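Getting picnic things ready for the season
By Emiko Nakajima

Most picnic gear goes into a closet in the fall with a few crumbs in it and comes out in April smelling like the closet. An afternoon is enough to put it right. Start early in the day if you plan to dry things outside.

What you need
Dish soap
Baking soda
White vinegar
A bottle brush and an old toothbrush
Two clean dish towels
A large tub or a clean sink

1. Empty everything
Take every bag, basket and cooler out and turn it upside down over newspaper. Check side pockets and the space under any removable base. Old napkins, salt packets and bottle caps collect there. Throw out anything with food on it that won't wash.

2. Cooler first
The cooler takes longest to dry, so do it before the small things. Wipe it out with warm water and dish soap. Open the drain plug and push the bottle brush through. If there is a smell, spread a paste of baking soda and water on the walls, leave it for 60 minutes, then rinse well. Prop the lid open and leave it that way overnight.

Soft coolers have a seam around the liner where spills work their way in. Go along it with the toothbrush. Do not put a soft cooler in the dryer.

3. Plastic cups and plates
Wash these by hand in warm water. Very hot water can warp thin plastic, and a cup that has warped will not stack properly again. For a cloudy film, soak in one part vinegar to four parts water for 2 hours and rinse. A film that stays after that is usually fine scratching, and it will not come off.

Stacked cups hold water between them for days. Set them apart, rims down, on a towel or a rack, and turn them over once to let the last of the damp out. Stack them only when you can run a dry finger around the inside and feel nothing.

4. Flatware
Check forks and spoons for rust spots near the handle. A little baking soda on a damp cloth takes off light rust. Roll each set in a cloth napkin so it doesn't rattle around in the basket.

5. Blankets
Shake them outside, then read the label. Blankets with a waterproof backing usually want cold water and a gentle cycle, and no fabric softener. Hang them with the backing facing out. Kumiko Sekiguchi, who wrote to us from Woltport after last year's article, hangs hers over two lines set a foot apart so that air gets up the middle. We tried it and it does dry faster.

6. Vacuum bottles
Put a tablespoon of baking soda in the bottle, fill it with hot water and leave it with the lid off for half an hour. Pull the rubber seal out of the lid and wash it separately. Replace the seal if it has cracked – most makers sell them for a couple of dollars.

7. Pack for the first trip
Put back only what is dry. Heavy items go at the bottom and cloth goes on top. Tape a short list inside the lid of the basket: opener, salt, matches, trash bags, wipes. Cross off nothing; read it each time you leave the house.

If you keep the basket in a garage, leave a bar of unwrapped soap in it between trips and take it out before you pack food. Leave the lid slightly open if the room is dry and closed if you have mice.
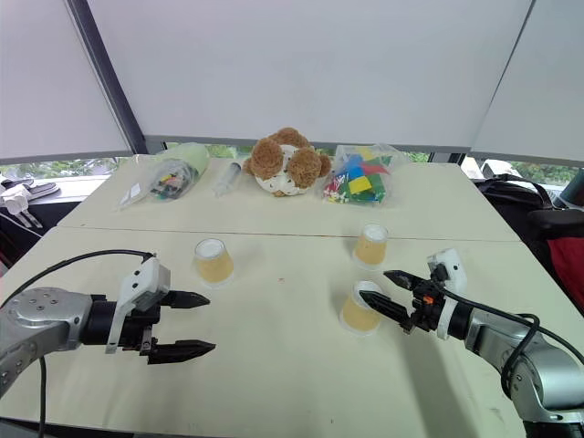 Wikstead Household Pages, Issue 19, p. 2

Cups set rims down on a table. Next issue: cleaning a charcoal grill.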